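**Saderix 居家互助 › 收纳与桌面**

## 网格笔筒放在白桌子上，能不能兼着插梳子和化妆刷？底下的灰印又该怎么弄？

**半亩橘子皮** 发表于 2020年1月11日

大家好，潜水很久了，头一回发帖，啰嗦的地方请多包涵哈。

情况是这样的：我家小，没有地方单独摆梳妆台，书桌就是梳妆台，早上在这里梳头抹脸，晚上在这里写东西、改稿子。桌子是去年9月搬家以后买的 Pallberg，长135厘米，白色哑光的面，边上有一条浅木色的窄边。买的时候就是看中那条木边，觉得整块白太像诊所了，有点木头颜色就暖和一些。用到现在我还是很喜欢它，就是真的不耐脏，什么都显，一根头发丝掉上去都看得清清楚楚。

问题出在笔筒上。我有一个黑色铁丝网的笔筒，Tronel 的，上大下小稍微有点收腰的那种圆筒，口上一圈实心的黑边，底下也是实心黑的。以前一直老老实实装笔，后来我嫌梳子在桌上到处滚着找不到，就想把它改成“早上用的东西”的家，梳子、化妆刷、眉笔全插进去，笔挪到抽屉里。

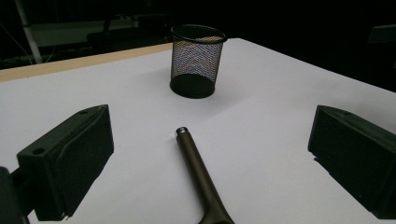

就是这个黑色网格笔筒，在我的白桌子上

实际用了一阵子，问题一个接一个，我按烦人的程度往下写：

最烦的是梳子。我有一把尖尾梳，梳齿特别细特别密，尾巴又长，尾端是金属的（分头缝用的那种，扎马尾的姐妹应该都懂）。尾巴朝下插进去吧，梳齿那一头在上面，重心高，我从旁边拿面霜的时候袖子一带，整个筒就倒了。倒过来梳齿朝下吧，抽出来的时候梳齿会刮着网眼，咔啦咔啦的，听得我牙根发酸，总担心哪天给我掰断几根齿。而且金属尾巴朝上杵着，我低头捡东西的时候心里发毛，万一戳到眼睛怎么办。

第二是灰印。笔筒在同一个位置放久了，拿开以后桌面上有一圈淡淡的灰，湿抹布擦一遍会浅一些，但是侧着光看还在。我分不清是笔筒底上的黑漆掉色了，还是灰尘和护手霜混在一起磨出来的。哑光面是不是本来就容易吃进去脏东西啊？我不敢拿力气大的东西擦，怕擦出一块亮的来，那就更难看了。

第三是网眼里的灰。化妆刷的散粉会从网眼里漏出来，筒外面一圈都是粉，网眼里也糊着，用纸巾擦只会把纸巾擦成碎屑挂在上面，越擦越毛。我上次一气之下拿牙签一个眼一个眼地捅，捅了半集电视剧，捅完发现只弄干净了巴掌大一块，就放弃了。
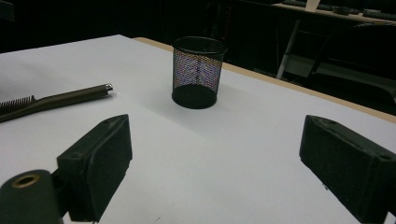
所以我现在处在一个半途而废的状态，笔已经搬走了，梳子又没有真正住进去，每天早上还是随手往桌上一撂，晚上要写东西的时候再一把推到旁边。我妈来看过一次，说你就买个盒子不就行了嘛，可是盒子放在桌上占地方，我桌子靠里面还要放台灯和书，能让出来的就那么一小块。抽屉我也试过，早上迷迷糊糊的根本不记得往回放，放桌面上我才会用。

想问问大家：

- 尖尾梳到底该怎么放？有没有人也是插在笔筒里的，哪头朝下？
- 灰印用什么擦不伤哑光面？
- 这种网格的东西怎么洗，会不会生锈？
- 还是说我干脆换个筒算了？

预算就不要超过一顿饭钱了吧，笔筒这种东西我舍不得花大钱哈哈。先谢谢大家！

---

### 灰灰不爱扫地

换个陶瓷的。重，不倒，一擦就干净。网格的我家扔了。

**半亩橘子皮** 回复：哈哈谢谢，干脆利落。不过我有点舍不得，黑的在白桌子上还挺好看的，先听听有没有救，救不了我再去看陶瓷的。

**灰灰不爱扫地** 回复：行。看陶瓷的时候挑底下没上釉那圈磨平了的，不然也划桌子。

---

### 阳台朝北

来来来，这题我会！我家这种网格筒从书房用到厨房再到卫生间，前前后后什么都装过，你踩的坑我差不多都踩过一遍，我慢慢说，比较长，你泡杯茶看。

**先说梳子**

我也用尖尾梳，我的答案是尾巴朝下，梳齿朝上。梳齿朝下我试了两天就投降了，刮网眼的声音跟你说的一模一样，而且细齿真的经不起这么来回别，我有一把就是最边上那根齿歪了，之后每次梳都扯头发，气得我换掉了。尾巴朝下还有一个好处，尖的那头藏在筒里面，手伸过去随便抓都没事。家里要是有小朋友的，这条请当成规定，别商量。

那倒的问题怎么办呢？给筒底加重。我用的是一块圆的平石头，在花市鱼缸摊子上挑的，挑了半天，老板都开始看我了。放进去之前在石头下面垫一小片毛毡，不然每次动它都会“当”一声。石头大小以刚好能平躺在筒底为准，你那个筒越往下越窄，一定要量底下的直径，别量口，我第一次就是量了口，买回来的卡在半截下不去，抠出来又费了一番功夫。

不想放石头的话，小布袋装点生米或者小钢珠也可以，扎紧口塞进去，它会自己摊平，比石头还服帖。米的缺点是夏天要换，我有一年忘了，后来打开一看……总之记得换。

加了重以后还要管住梳子尾巴别乱晃。金属尾尖插下去会在筒里滑来滑去，滑到一边整把梳子就斜出来了，重心又歪掉。我的办法很土，拿一块旧的厚海绵剪成圆的，压在石头上面，用筷子戳个小洞，梳子尾巴就插在那个洞里，每天早上一插一个准。海绵颜色随便，反正在筒底，从网眼里隐约能看见一点，我用的深灰的，基本看不出来。海绵别用洗碗那种带粗面的，金属尾巴来回插会带出碎渣，沾到头发上很难弄。

还有一招适合桌子靠墙的人，就是把筒往里放，放到手肘碰不到的位置。你说你桌子靠里面要放台灯和书，那就放在台灯的旁边，离你抹脸的那块地方远一点。我以前老觉得东西离手越近越好用，后来发现常打翻的全是离手最近的那几样。

**再说灰印**

你先做个小试验，拿一张白纸垫在桌上，把笔筒放上去，稍微用点力转几圈，拿开看纸。纸上有黑印子，那就是筒底在掉色；纸是干净的，那多半就是灰尘加护手霜磨上去的。这个很快就有结果，别跳过，两种处理起来不太一样。

如果是灰尘和油：温水里滴一两滴洗洁精，软布拧到不滴水，顺着一个方向擦，擦完再用清水布过一遍，最后拿干布收掉。第二遍清水千万别省，洗洁精干在哑光面上会留一层膜，那层膜更招灰，你会觉得越擦越脏，然后陷入自我怀疑（是我，我怀疑过）。

如果是掉色：先试白色的美术橡皮，就是画画那种软的，轻轻打圈，多数能带走。橡皮还不行，再拿棉签蘸一点点酒精，先在桌子背面或者最靠里看不见的角落试，等一会儿确认颜色没变，再去擦那一圈。魔术海绵（就是白色那种纳米的）我个人不建议上哑光面，它就是很细很细的砂纸，擦是能擦掉，但那一块会发亮，侧着光看像贴了个创可贴，你担心的就是这个，担心得对。真要打磨什么东西我手边有400目的水砂纸，可是那是给铁件用的，请你离桌面远远的！

你那条浅木色的边要当心，我不知道你那个是真木头还是别的，反正酒精别往那边抹，水也别在接缝那里停着。

擦干净以后给筒底贴一圈垫子，从此一劳永逸。我贴的是自粘毛毡，按着筒底描一圈剪下来，比描的线再往里收一点点，这样站着的时候看不见毡边，好看很多。贴之前把筒底用酒精擦一遍晾透，油没擦干净的话粘不住，过几天就自己跑出来半截。硅胶的小圆脚垫也行，更防滑，但便宜的那种时间长了会在白色桌面上留黄印，我家书架就中过招，所以白桌子我只敢推荐毛毡。

**网眼怎么洗**

千万别用牙签了，我看到那段真的笑出声，不好意思啊，我也干过。

你把筒里东西都倒出来，先干着来，用一把旧的软毛刷（我用的是退役的油漆刷，没沾过漆的）从里往外扫，里面垫张报纸接着，散粉和浮灰先扫掉。一上来就沾水的话粉会变成泥，糊在网眼里更难弄。扫完再泡，温水加洗洁精，泡到你忘了它为止，我一般是泡上去做饭，吃完饭回来洗。洗的时候用旧牙刷，顺着网眼的斜纹刷，别横着来，横着刷毛会弹，溅一脸。最后淋浴喷头开大水，从外往里冲，剩下的就都出来了。

生锈主要看两个地方，口上卷边的缝，还有底下实心那圈和网接起来的地方，水会藏在那里。我的做法是冲完甩一甩，倒扣在毛巾上，过一会儿再翻过来用吹风机冷风吹那两处，吹到摇一摇没有水珠甩出来。然后口朝下再晾一晚上。我那个放卫生间的筒因为懒得吹，接缝那儿有一小圈锈，后来就只能拿来装夹子了。你放书房里的，认真吹干就没事。

化妆刷的粉会漏，这个洗多少遍都没用，得从里面堵。拿一张厚一点的纸或者薄的塑料片，卷成筒塞进去，贴着内壁弹开，粉就漏不出来了。我用的是旧文件夹的透明封皮，剪成17厘米宽的一条，长度绕一圈再多出一点搭着，不用胶。透明的不挡网格的样子，脏了抽出来冲一下再塞回去。你那个上大下小，卷起来上面会翘一点点缝，我的处理是不处理。

**最后，东西别装太多**

你一口气把梳子、刷子、眉笔全塞进一个筒，早上抽一样带出来三样，它不倒才怪。我现在一个筒里就放尖尾梳和散粉刷，眉笔那种短的放进去会沉底，每次要把手伸进去掏，后来全挪到一个放过蜡烛的小玻璃杯里了。你可以先把短的清走，再看看还挤不挤。

哦对了还有，刷子洗完别湿着插回筒里，水顺着杆子流下去，海绵就臭了。这个别问我怎么知道的。

**半亩橘子皮** 回复：天哪写了这么多，太感谢了！！我刚刚去做了白纸试验，纸上是干净的，所以是我的护手霜……我还冤枉了它这么久。已经按你说的温水加洗洁精擦了一遍，又清水过了一遍，侧着看浅了好多，明天再来一遍。梳齿刮网眼那条我以后绝对不干了，刚才拿起梳子对着窗户看了半天，还好没有歪的。

再追问一个，毛毡垫会不会吸灰啊？我家灰很大。

**阳台朝北** 回复：会吸，但是吸在毡上总比磨在桌上好。我是脏了就撕掉换一片，毛毡便宜得很，一张能剪好多个圆。撕的时候有残胶，用搓的，拿手指肚慢慢搓成小条就下来了，别用指甲刀去刮。

---

### 周末在阁楼

同意楼上大部分，补充几点，跟楼上意见不一样的地方也说一下。

我做过几年文具店，就在老城区那边，叫 Masson，店面不大，这种网格筒卖掉了超过4,000个，退回来的理由排第一的就是“站不稳”。上宽下窄的筒天生就头重，装笔没事，笔短，装梳子这种长的就容易翻。所以加重我举双手赞成，但我不推荐石头，天然石头底面不平，垫了毡也还是会晃。去五金店买一个大号的平垫圈，外径比筒底小一点点的，叠着放进去，用双面胶粘住。又平又沉又薄，不占高度。筒底被石头垫高了的话，梳子也跟着高上去，重心等于又抬回来一截，白忙。

海绵戳洞那个我也会做，不过我是用高密度的包装泡棉，就是寄电器用的那种黑的，刀一划就是一条缝，梳子尾巴卡进去很紧。橘子皮你那把尾端是金属的，光滑，用缝比用洞好，洞用久了会松。

还有一个完全不一样的思路，你听听看。尖尾梳不一定非要竖着，可以躺着。在桌子靠里那条边前面放一个长条的浅托盘，窄窄的，比梳子长一点就行，梳子横着躺进去，梳齿朝里。躺着的好处是不会倒、不会戳人、齿也不受力，坏处就是占长度不占深度，你那桌子一米三几呢，横着让出一把梳子的地方应该还好？笔筒就照旧装刷子和笔。我老觉得大家对“收纳”有点执念，好像一定要塞进什么东西里面才算数，一个浅盘子也算给它安了家。你早上随手一撂的那个动作都不用改，就是撂的地方固定了。

关于晾干，楼上说吹风机冷风，我补一句：热风别用。有些黑色涂层薄，热风对着接缝猛吹，再一冷一热的，容易起皮，起皮才是真正开始生锈的时候。平时检查也很简单，拿手指在口沿内侧摸一圈，光滑的就没问题，有糙手的感觉就要当心了。已经起皮的地方可以点一点黑色指甲油，薄薄一层，干透再用。我给店里的样品补过很多次，客人都没看出来。

灰印那块没什么可补的，唯一想说的是护手霜抹完等一会儿再碰桌子，白的哑光面最怕手油，键盘前面手腕搁着的那一块过两年会比别处深，到时候你会再来发一个帖子的。写东西多的话垫一块桌垫吧。

**半亩橘子皮** 回复：托盘这个我怎么没想到！！我刚刚拿尺子去比划了，台灯前面横着放一把梳子完全没问题。我决定两个都试，先找个长条盘子让梳子躺着，笔筒加垫圈装刷子，再卷一张透明封皮进去。垫圈去五金店是不是直接报筒底的直径就行？

**周末在阁楼** 回复：把筒带去，让老板当面给你放进去试，别报数字。报数字你会买错的，内径外径绕半天。

**半亩橘子皮** 回复：好嘞，下午就抱着笔筒出门。

**阳台朝北** 回复：垫圈这个好，我也去买，石头还给鱼缸。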